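Notebook, Stondercombe, April, a bit after lunch

Fruit table again. I relaid the brown paper first thing, and then the blue tape grid, which took me the better part of the morning (my knees are not what they were, and you do end up crawling around the corners of that table). Enda McGrath held the far end of the tape for me and was very patient about it. 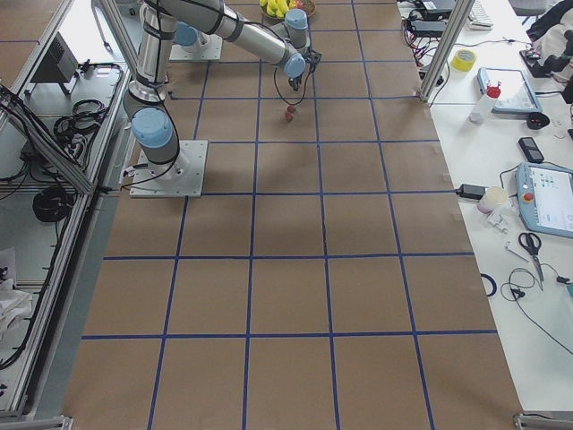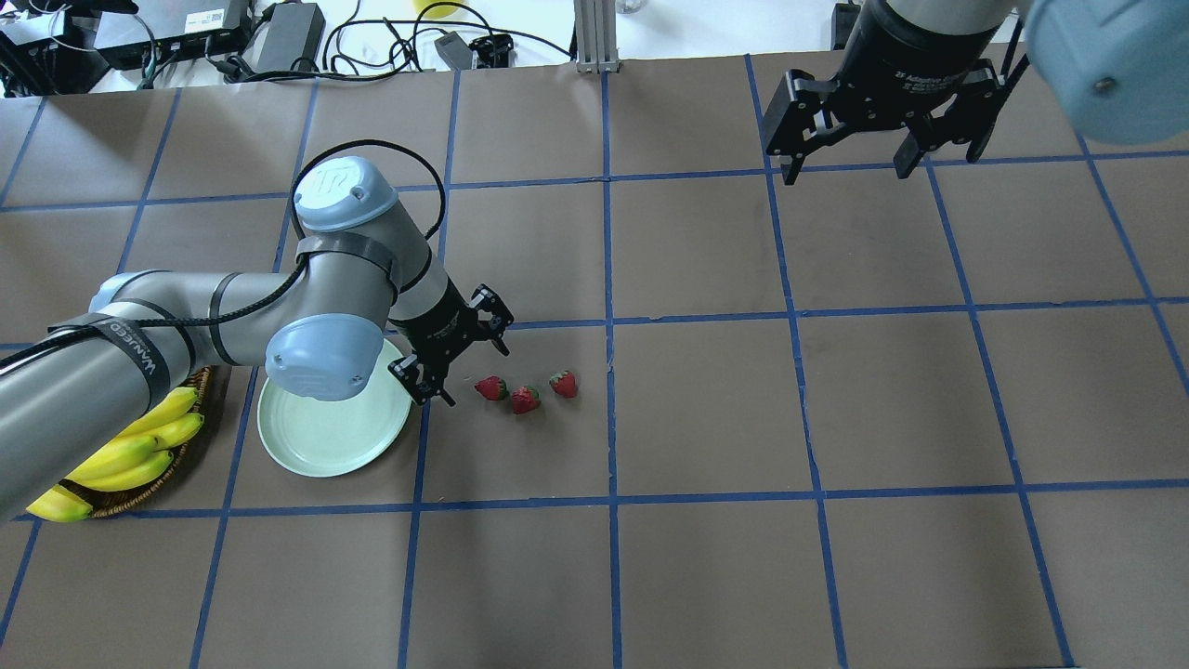 Strawberries on the paper, bananas in their own dish toward the side, same as we agreed with Catríona. I do like the strawberries for this. They're bright against the brown and you can find them at a glance from the doorway, and the blue lines make it so easy to say to each other "one square over, please" and be understood. The grapes we tried in March were a misery - they rolled everywhere and I was still finding them under the bench a week later.

Cathal wants the squares numbered in pencil. I'm for it, as long as he writes small.

Things to remember for next time: the paper is from roll 63, and there isn't much left on it, so somebody please order more from Kinsella before we run out. Tape goes down from the middle outward. I started from the edge this morning and had to pull up two whole lines - so annoying! Strawberries stay in the fridge until 6 minutes before we need them, and anything with a soft spot goes home with whoever is hungry.

Still to do: tidy the cables on the white desk, ask Tomás about a bigger plate.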